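Grondimow Small Wire Items, README

Sorting notes and pictures for the small wire items in the Erngate workshop drawer: clips, rings, hooks and offcuts. The set covers 121 items, stored in 11 trays.

Contents
items.csv: one row per item, with tray, color and shape
pictures/: close-ups, not every item has one
notes.txt: remarks by Krystyna Makowska

Shape is entered by eye. Where a clip can't be told from a twisted ring, use "looped, unsure". Tray 20 was merged in May and its number is retired.
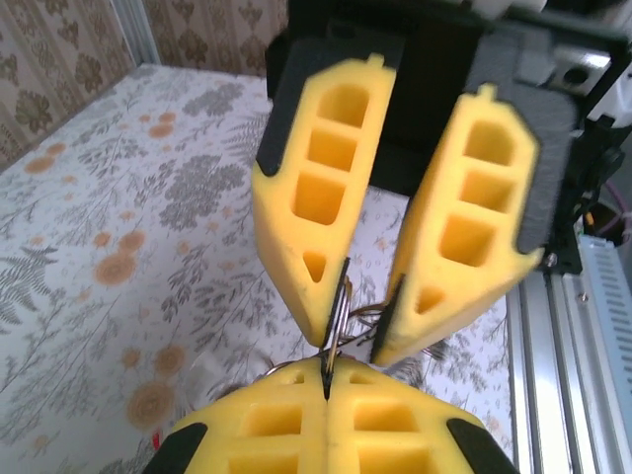 Looped wire piece, silver and dark, held between yellow fingertips. Shape: looped, unsure.

Corrections go to Danylo Karpenko.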